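The bottle woman of Jendcombe would like you to wash the lid

28 Oct 2019

She asks me not to print her name, on the grounds that her mother still believes she works in furniture. For 39 minutes we have been talking about drinking bottles, and she has yet to offer me a drink.

Her workshop is above the old chandler's in Jendcombe, up a staircase that smells of rope. She repairs, refinishes and generally nags about insulated bottles, mostly the Venitura, a plain steel thing with a pale coat of paint that half of Diltness seems to carry to the station each morning. She opened in February with a kettle, a borrowed sink and what she describes as "a very thin idea".

The idea was that people throw away good bottles for bad reasons. "They say it's gone funny," she says. "I ask what they mean by funny and they look at the floor. It's always the lid. There's a rubber ring in the lid and they have never once taken it out. They didn't know it came out. I've had grown men go pale."

What does she find under there? "Coffee, if you're lucky. Soup, if you're not. One chap had been putting soup in his and then squash on top. He told me it tasted of Wales."

Her charge for a new ring is two pounds, and she does it while you wait, with a lecture included. The repainting takes longer and costs more. She is doubtful about it as a business and plainly enjoys it more than anything else she does. Cream is the colour everyone asks for and the colour she would most like to ban.

"Cream shows everything. You put it down on gravel once and it's got freckles for life. I tell them, have the green. They nod, they look at the green, they have the cream." She shrugs. "I've got a cream one at home. I'm not made of stone."

I ask about the order book, a ledger with a cracked red spine. The last entry is number 3574, which seems remarkable for a shop less than a year old until she admits that she started the numbering at 1000 to look established, then skipped a good many when the pages stuck together. "It's more of a mood than a record," she says.

There was a rival for a while. Talebi, the hardware shop on the quay, took in bottles for a summer and gave it up to concentrate on paddling pools. She bears them no ill will and mentions them four times.

Before I go she gives me her rules, which I had not asked for. Leave the top off overnight. Never put it away damp. Use a long brush, and if you don't own a long brush, buy one and stop swishing a teaspoon of bicarb about and hoping. Look at the threads on the neck, where the grime likes to sit - "it goes round and round like a little road, and you have to drive all of it". The white table is for looking at finishes, and she is strict about what gets put down on it.

"My mug isn't allowed," she says. "Yours certainly isn't."

I point out that I haven't got one. She considers this for a moment and goes to see whether there is any milk.
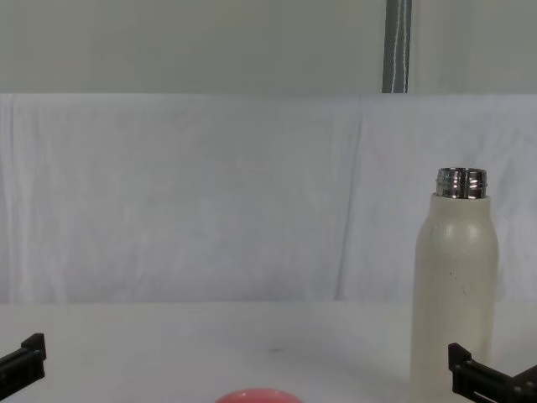
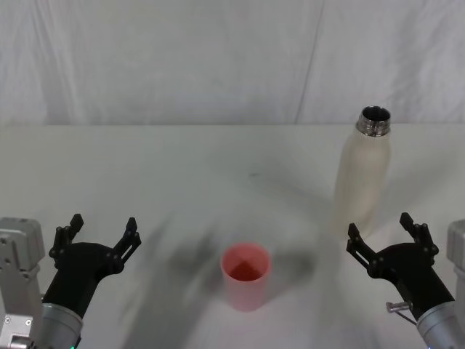
The white table at the Jendcombe workshop. The bottle, without its cap, is in the first photograph.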